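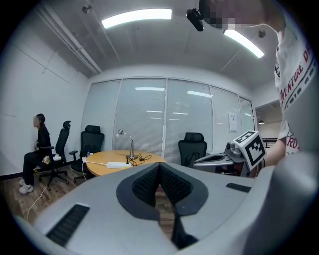 Hismont Site Systems - Desktop and Print Services

Service Desk > Printing > Labels and Barcodes > Ticket 2746
Filed under: Print queues, Name resolution, Resolved with follow-up
Search tickets by number or keyword Go

Ticket 2746: Label printing stalls, then catches up

Status: Resolved, one follow-up open
Priority: Normal, raised to High, returned to Normal
Affected service: Podura label queues, dispatch and returns
Owner: Sreekumar Pisharody

Reported problem

Dispatch reports that labels stop coming out for a while and then all arrive together. No error appears at the packing stations. The Podura job window shows the jobs as "Sending" until they clear. When they clear, the labels are correct and in the right order. Both Achari printers in dispatch are affected. The reporter says it has been going on since the start of the week and is worse in the morning, when the carrier cutoff is close.

A second report was merged into this ticket from returns, where a single Achari printer does the same thing. Returns prints fewer labels and had put it down to the printer going to sleep.

Steps already tried by the reporter before logging: printer power cycled, ribbon and label roll changed, packing station restarted. None of these made a difference. Please do not keep changing the ribbon.

First look

Checked the printers from their own front panels. Firmware is the same on all of them and matches the version in our build sheet. Counters are normal, no head temperature warnings, no media faults in the internal log. Sleep mode is already disabled on the two in dispatch. It was enabled in returns and has been turned off to remove it from the discussion.

Printed the built-in configuration label several times on each. It comes out at once every time. The print engine and the label stock are not the problem.

Sent a plain test label straight to the printer's address from my laptop, bypassing Podura. Immediate. Repeated through Podura. Also immediate. I was not able to catch the stall on the first visit, and the reporter confirmed that it had happened just before I arrived, as is traditional.

Moved the investigation to the Podura server.

Podura server, queue log

Raised the log level on the dispatch queues from Basic to Full and left it running overnight. Disk use is small and there is no need to turn it down in a hurry.

In the morning the log showed the stall clearly. A job is accepted, rendered and handed to the output stage. The output stage then writes "opening destination" and nothing more for 40 seconds. After that it writes "destination open", sends the job, and releases everything queued behind it. The wait is the same length each time, which points at a timer running out. A busy printer or a slow link would give uneven waits.

The stalls are spaced. After one stall the queue behaves for 60 minutes, then the next job to arrive hits the wait. If no job arrives, nothing happens until one does. Overnight there were no labels printed and so no stalls. This explains why returns sees it less often, and why dispatch thinks it is tied to the morning: the first job of the shift always pays for it.

Priority raised to High on the request of the dispatch lead. Workaround offered: see next section.

Workaround

Switched one dispatch queue from printer name to printer address in Podura (Queue properties, Destination, Host). The other was left alone for comparison. The changed queue ran the rest of the shift with no waits. The unchanged queue stalled on schedule.

Anyone applying this elsewhere should note that Podura does not pick up a destination change until the queue is paused and resumed. Restarting the whole service also works but drops jobs on every other queue in the building, so use pause and resume.

The workaround is not to be left in place. The printers get their addresses by reservation, and the reservations will be redone when the Komberg switches are replaced. A queue pointing at a fixed address will print to the wrong place or nowhere, and the person who finds out will be at a packing station at six in the morning.

Things ruled out

Spanning tree or port negotiation on the Komberg switch. Checked the port history for all three printers. Link has been up without a break for weeks, no errors, no flapping. Energy saving is off on those ports.

Duplicate address. Checked the address table on the switch and the reservation list. Each printer's hardware address appears once, on the expected port.

Podura license check. The service contacts its license host at intervals, and this was a fair suspect given the regular spacing. Watched two license checks go through with no effect on the queues. The intervals do not line up with the stalls either.

Antivirus scanning of the spool folder. The exclusion is in place and was confirmed by reading the policy on the server itself, not on the management console, which has been wrong before.

Label template size. Somebody suggested that the new carrier logo was too large. The rendered jobs are no larger than the old ones in any way that matters, and the wait occurs before any data is sent.

Cause

With names failing and addresses working, the next step was to run a name lookup by hand on the Podura server. The first lookup took the full wait. The second came straight back. Cleared the resolver cache and got the wait again.

The server has two name servers configured by hand. The first in the list is the old one in the former comms room, shut down at the weekend as part of the consolidation. The second is current and healthy. On each uncached lookup, Podura's output stage asks the first server, gets no reply, makes 3 attempts with a longer pause after each, and only then moves on to the second. The attempts add up to the wait seen in the log. The answer is then cached by Podura until it expires, and the cycle begins again.

Every other server on the consolidation list receives its name servers automatically and was moved over without anyone touching it. The Podura server was built with manual settings during the migration from the previous label system. The setting is recorded in the build sheet, on the second page, under a heading that says "temporary".

Windows name lookups on the same server recover faster than Podura's own resolver does, and so logging in, browsing shares and so on all felt normal. That cost us some time. A quick check by hand may look fine if the answer is already cached, so clear the cache first.

Fix

Done outside the shift, at 7 p.m. on Thursday, with dispatch informed.

Paused all Podura queues and let the running jobs finish.
Changed the name server order on the server. Current server first, its partner second, old entry removed.
Cleared the resolver cache.
Edited the Podura output configuration, which keeps its own copy of the list and does not reread the system setting. The file is in the service's config folder under "transport". Kept the original beside it with .old on the end.
Restarted the Podura output service.
Returned the changed dispatch queue to printer name, then paused and resumed it.
Resumed all queues and printed a test label to each.

Cleared the cache and tested again. The lookup returned immediately. Left the log level at Full.

The fourth step is the one that will be forgotten. I did the system setting first and tested before editing the Podura file, to see whether it was needed. It was. The stall was still there with the system setting correct.

Verification

Full shift observed through the log the following day. No gap between "opening destination" and "destination open" on any queue, across cache expiry. Dispatch lead confirms no pauses at the stations. Returns confirms the same. Priority back to Normal.

Sleep mode in returns has been left off. It was not part of the fault, but the printer took a while to wake and they prefer it this way.

Comment from dispatch

Working fine all morning, thanks. Can we get the log window on our screen so we can see if it does it again? - Dispatch lead

Reply: The log viewer needs an administrator login. I have set a queue alert instead, which mails the dispatch inbox and the service desk if any job sits in "Sending" for too long. Please check that the mail rule on your side does not file it under Carrier Notices, where the last one went. - S. Pisharody

Follow-up

Build sheet for the Podura server to be corrected, including the location of the transport file and a note that it must be edited separately. Draft is with me.

The remaining servers with manual network settings are to be listed before the second old name server is shut down. So far the list has the door access server and the time clock host. Both point at the machine that is still running, and both would be affected. The shutdown has been put on hold by the network team until this is finished.

A request has gone to Podura support asking whether the output stage can be told to use the system's name servers. First reply suggested reinstalling the printer driver. Second reply says the question has been passed to the product group. Ticket stays linked until they answer.

Log level on the dispatch queues to go back to Basic at the end of February.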